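2026年8月3日，Irnthorpe镇议会法规工作会议纪要

**主持：** Sevim Yüksel
**地点：** 镇公所二楼会议室
**议题：** 公开征询期条例修订；否决权复议程序；Trastgate路段限行令；其他事项

### 一、上次会议纪要

上次纪要第四项中“驳回”一词更正为“搁置”，其余内容无异议，予以通过。

### 二、公开征询期条例修订

现行条例规定，镇议会拟订的地方法规须公示30天，方可提交表决。修订草案将期限延长至60天，并要求公示文本附上与旧条文的对照。

书记员报告，上一轮征询共收到书面意见21份，其中多数要求延长期限，另有几份只谈对照文本的格式。有意见提出，涉及收费标准的条款应单独列出，不与程序性条款合并表决。

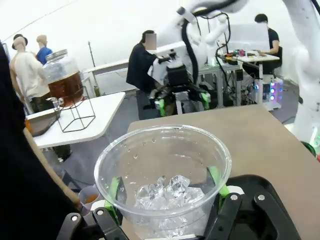

Kandpal表示不反对延长，但认为紧急条例应保留例外，否则冬季道路管制之类的事项等到生效，季节已经过去。他建议例外情形须经三分之二议员同意，并在生效后补做公示。

主持人询问“紧急”一词如何界定。法律顾问答复，上级法规没有现成定义，可参照防汛条例的写法，列举情形，末尾不设兜底条款。

**决定：** 原则同意延长至60天。例外条款由法律顾问另拟文字，下次会议审议。

### 三、否决权复议程序

镇长上月退回《临时摊位管理办法》，理由是第七条与Cilolero市场的租约存在冲突。依照议事规则，议会可在收到退回意见后复议，原案须获出席议员三分之二支持才能维持。

讨论中有两种意见：一是直接复议原案；二是先修改第七条，作为新案重新提出。后一种做法须重新公示，租约续签前恐怕来不及。

租约文本第七页有一处手写改动，双方签名的位置不一致，书记员已去函市场管理处核对，尚未收到回复。
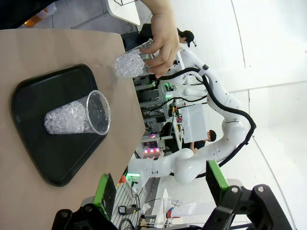

Irnthorpe镇议会秘书处 · 法规与议事科

就第七条本身，多数与会者认为冲突仅限于摊位转租一款，其余各款可以照原文执行。有议员要求在复议前取得镇长的书面说明，而不只依据退回函中的一段话。法律顾问提醒，退回函已构成正式理由，补充说明可供参考，不影响复议期限的计算。

**决定：** 复议列入10月全体会议议程。秘书处致函镇长办公室，请其说明转租条款的具体冲突所在。

### 四、Trastgate路段限行令

限行令草案禁止重型货车夜间通过Trastgate路段。沿线居民联署请愿书已交秘书处，经核验，有效签名1785个。

工程科说明，绕行路线上的旧桥尚未完成承重复核，现在通过限行令，货车将全部转往该桥。是否可先试行较短时段，与会者看法不一。

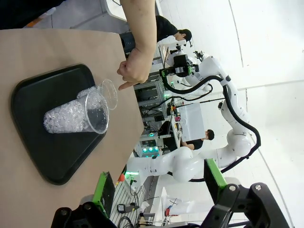
主持人认为，试行方案须有明确的起止日期，到期自动失效，续期另行表决。工程科同意提供复核进度，但不能保证赶在10月前出具最终报告。

请愿书中关于减速带的要求不属于本条例范围，转交道路科处理，并书面答复联署代表。

**决定：** 本次不付表决，待承重复核结果送达后再议。试行条文由工程科与法律顾问共同起草。

### 五、其他事项

1. 旁听席登记表改为会前领取，会议开始后不再补登。
2. 表决记录今后按姓名列出，随纪要一并公布。
3. 议会网站的旧条例目录仍有失效链接，秘书处继续清理。

### 待办

- 法律顾问：紧急例外条款文字
- 秘书处：致镇长办公室函；继续向市场管理处催询租约核对结果
- 工程科：旧桥复核进度、试行条文初稿
- 道路科：答复减速带事宜

会议材料可向秘书处索取。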